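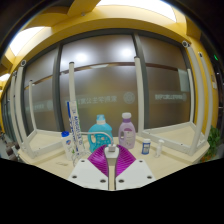

Tabletop with the blue bottle and the boxes

Wood table finish stays slightly tacky in humid weather, can it be saved without stripping?

Posted in Finishing and Refinishing, July 17, 2018

Cletus Dvorak

I have a light wood table that I finished last November with an oil-based wiping varnish, three coats, sanded between coats with 320 grit. It cured in an unheated garage. Through the winter it felt fine. With the humid weather, anything left standing on it overnight has to be pulled free with a small tug, and boxes leave a faint print of their bottom edge. There is no white haze and no visible wear.

What I have tried so far:

Wiped the whole top with mineral spirits. It felt better for a day and then went back to the way it was.

Ran a dehumidifier in the room for a week at 50 percent relative humidity. Slight improvement.

Pressed a fingernail into the surface near one corner. It leaves a mark that is still there the next morning.

The can is a product called Palomino, satin. I had owned it for a while before I used it and it had been opened once. I don't have a record of when it was first opened. The wood was bought surfaced and I put nothing under the varnish. I would like to avoid stripping because the top is edge-glued and already as thin as I want it. Can I put another coat over this, or will that trap the problem?

Océane Pelletier

The fingernail test is the useful part of your post. A cured varnish film resists a fingernail. Yours doesn't, so the film is undercured through its depth, and the tackiness is a symptom of that. Humidity makes it easier to notice.

Oil-based varnish cures in two stages. The solvent leaves first, in a matter of hours. After that the oil and resin take up oxygen and crosslink, and this second stage takes weeks. It slows sharply in the cold. A film that was recoated before the coat under it had reacted far enough also cures slowly at the bottom, because oxygen has to pass through the upper coats to get there. An unheated garage in November gives you both conditions.

An old can adds a third. The metallic driers in varnish lose activity in storage, and a can that has been opened has already had air in it. The varnish can look and brush normally and still fail to harden. To check, put one thin coat from the same can on a scrap of glass or scrap wood and keep it at normal room temperature. If it is still soft to a fingernail after a week, the can is bad and no amount of waiting will fix the table.

If the scrap hardens, proceed as follows.

1. Clear the table completely. Objects sitting on the surface block oxygen where they touch.
2. Wipe once with mineral spirits on a clean cloth, then with a dry cloth.
3. Keep the room warm, with air moving across the top. A small fan on low is enough. Do not use a heat gun.
4. Leave it for four weeks. Repeat the fingernail test in the same corner and in the middle.

Do not recoat in the meantime. A fresh coat over a soft film can wrinkle, and it will slow the layers below even more.

If the scrap stays soft, take the finish off. You don't need to remove wood to do it. A soft varnish comes up readily with a plastic scraper after a short soak with a gel stripper, so the thickness of the top is not at risk. Check that the stripper label allows use on glued work, and don't let it stand in the joints.

Cletus Dvorak

Thank you. I did the scrap test on a piece of window glass. After eight days I can still scrape it off with a thumbnail, and it comes away in soft rolls. I take that as a bad can. Would shellac over the top work as a barrier, so that I could leave the varnish where it is?

Océane Pelletier

No. Shellac dries hard and brittle, and over a soft layer it will crack. Strip it, let the wood dry for two days, sand lightly by hand with 180, and start over from a new can. Write the opening date on the lid.

Istavia

Had the same thing on a desk. I rubbed paste wax on it and it was ok after that, more or less. It still sticks a bit in summer if you leave a notebook on it. Also check if it's teak or rosewood or something like that, those have oils in them that stop varnish from drying. Don't know if that applies to yours.

Océane Pelletier

The point about oily woods is correct, but it would not explain a soft film on glass. Skip the wax. It will have to be cleaned off before any new finish goes on.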